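Hand comparison, bottle handling: pre-run checklist with comments
Reading time: 2 min
Last updated: December 6, 2023

Cell: Kollari bench. Checked by: Vasanthi Arumugam. Countersigned: Krishnamoorthy Alva.

1. Guarding and stop circuit
[x] E-stop pressed and released, both arms drop to hold. OK.
[x] Speed limit set to 300 mm/s for all runs with a person at the table. OK.
[ ] Second E-stop within reach of the person placing bottles. Not done. Cable is too short, longer one on order from Rosico.

2. Hands
[x] Mounting bolts torqued and paint-marked. OK.
[x] Finger travel, open to closed, 80 cycles without a fault. OK.
[x] Thumb pad seated. OK, light wear at one corner. Replace at 1,000 cycles or at the March service, whichever comes first.
[ ] Grip force logged for both hands. Right only. The left hand reports in different units and the Kulkarni controller does not convert them.

3. Test objects and table
[x] Bottles capped and checked for leaks. OK.
[x] Target zone taped. Pass with comment: tape edges are ragged, so score a placement by the bottle base and ignore the strip that sticks out.
[x] Bottles not in use kept to the far corner of the green table.

Horizontal grip, gray multi-fingered hand, fingers around the middle of the bottle and thumb pad pressing from below. Cap points left. Record tilt at this stage before moving to the zone.

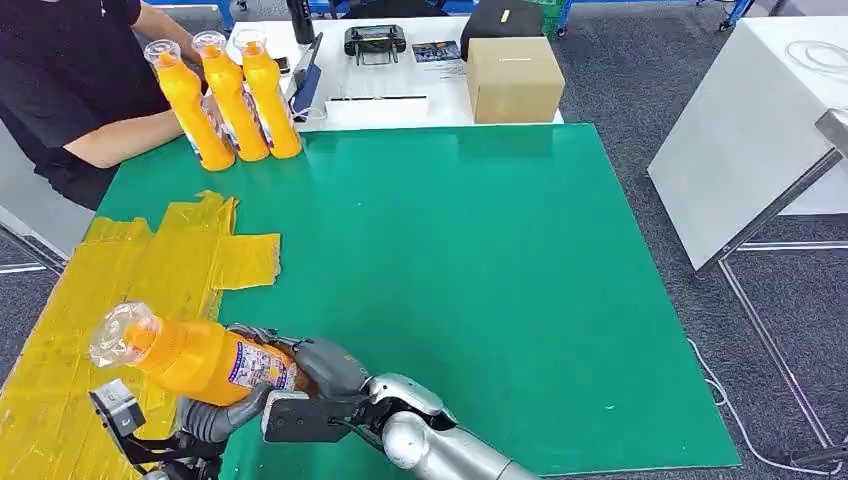 4. Camera and cables
[x] Hand camera module tight on its bracket. OK.
[x] Calibration file matches the hand fitted. OK after reload.
[ ] Floor cables covered. Not done. Cover strip needed before visitors are let in.

5. Release to run
Conditional. Items 1 and 4 to be closed before the speed limit is raised. The Foker hand goes on next, same bottles and same tape, and sections 2 and 4 are repeated in full.

Comments (3)

Lakshmi Kaimal
Is the 80-cycle check done with a bottle or empty?

Vasanthi Arumugam
Empty. Loaded cycles are on the run sheet, 122 so far.

Ravindran Rao
Please add a line for wiping the pads between hands. Juice residue will change the friction figures.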